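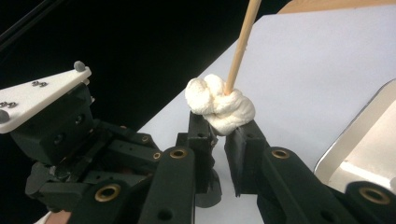 Robotics club has spent most of this term on grippers. The plan in December was to build one arm and enter it for the Liltari challenge, and the arm is still coming along, but the group has found that most of the hard work is at the far end, where the machine has to take hold of something. The hand-held gripper is the version everyone in the club has now had a turn with. It has black fingertips and linkages, with brass eyelets set into the black parts, and the two fingertips close on an object from either side. One is a narrow upright block and the other is a flat pad set at an angle, so that a soft, lumpy thing on a wooden stick sits wedged in the V between them. Soft things on sticks have become the club's standard test piece, for reasons given below.

Print this item
E-mail this to a friend

The Liltari challenge is a one-day event for school and college teams. Each team has 6 minutes on the table and has to move a set of objects from a tray to a rack. The objects are announced in advance by type only. This year the types are "rigid", "round", "flat" and "soft, on a stick". The first three gave the club very little trouble. The fourth has taken up the greater part of the term.

Solange Mendonça, who leads the club, set the members a simple exercise at the start. They were to pick up a soft object by the object itself, leaving the stick alone, and hand it to the person next to them. If it kept its shape they scored a point. If it was squashed, dropped or came off the stick, they did not. Points were low for the first few sessions. Most people squeezed too hard, as they would with a pair of pliers, and several test pieces had to be thrown away.

After that the members worked in pairs. One person held the gripper and the other called out how far it should close. This slowed everything down and the scores improved. Sihan Duan kept the score sheets, which are pinned up beside the door of the workshop for anyone who would like to look at them. By the last session before the break there had been 706 attempts in all, and the success rate in the final week was well ahead of the first.

The pairs also wrote down where on the object they had taken hold of it. Gripping low, with the stick rising clear of the fingertips, gave the best results. Gripping close to where the stick goes in often made the object turn as it was lifted. This is now written into the club's notes for the competition and will decide how the arm makes its approach.

Emerson Fontes has been looking after the linkages. Small amounts of play at each pivot add up by the time they reach the fingertips, and early on one side would reach the object well before the other. He has taken the whole thing apart twice and now keeps a written order for putting it back together. Members are asked to follow it, and to tell him before they change anything. A spare set of links is kept in the drawer under the bench and should not be used for other projects.

The arm itself is called Botska, after a long vote. It can reach all of the tray and most of the rack. The top row of the rack is still a problem, and Arlindo Caldeira is working on a longer forearm section. The present one is stiff enough, but a longer one may bend under load, and there is a limit of 35 centimetres on any single section under this year's rules. He hopes to have a first version fitted in time for the practice day.

The software side is less far along. The members who are writing it have chosen to use the hand-held tests as their starting point, so that the arm closes its gripper at the speed the best pairs used. At present it does this correctly when the object is placed in a known position. When the object is moved a little to one side the arm goes to the old place and closes on nothing. Fixing this is the main job for the coming weeks. Anyone in the club who has done some programming and has a free lunchtime would be useful.

Search this site
Enter keywords
Go

Parents have asked whether younger pupils can take part. There are 4 places kept for them, and they will be offered first to those who came to the taster session. No experience is needed. New members begin with the hand-held gripper and the exercise described above, and move on to the arm when they are comfortable with it. Long hair should be tied back and sleeves rolled up in the workshop.

The practice day will be held in the Peixoto hall, where there is room to set up a full-size tray and rack. Cinzia Marchetti has agreed to act as referee and will use the proper Liltari score cards. Families are welcome to watch from the side benches. Please do not bring food into the hall, as the floor has just been resealed – there will be tea and squash in the corridor.

The club would be glad of the following, if anyone has them to spare: small screws and nuts in any quantity, clean sheets of white card, wooden skewers, and modelling clay that has not dried out. Things can be left at the office marked "robotics". Old laptops are kindly meant but there is no more room for them.

A trip to the Mulurix works is also being arranged for members. Places on the minibus are limited and will go to those who have attended regularly this term. Consent forms will be sent home with members and need to be back at the office before the practice day. Forms handed in on the morning of the trip cannot be accepted.

Item posted 2024-06-10

Print this item
E-mail this to a friend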